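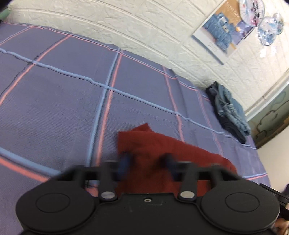
Hand-held grippers by the month: the Huvalo kit on trial

Cesus, a small automation supplier, has begun renting out its Huvalo gripper kit to labs and workshops that want to record household jobs before they commit to a robot arm. We had one for nine days.

The Huvalo is a two-jaw tool in black plastic, held from underneath and pushed toward whatever you want to pick up. Cloth is where most buyers will start, and a maroon-red rag on a plaid bedspread is a fair test. Terry-like fabric gives the jaws plenty to pinch. A flat, tightly woven cover is harder, and we often caught a fold of it along with the item we were after.

Rental is $2,000 a month, with the case, charger and a spare set of fingertips included. Setup took us 60 minutes, most of it spent on the software licence. The printed guide skips a step at calibration, which the help line sorted out by phone.

Kwesi Sarpong, product manager at Cesus, says most customers keep a kit for about 2,000 grasps and then send it back for service. "The fingertips wear first," he says. "We'd like people to change them earlier than they do."

Our wrists were sore by the third afternoon. A lighter body is planned for October, in the same colour. Existing renters can swap at no charge, but they pay the freight.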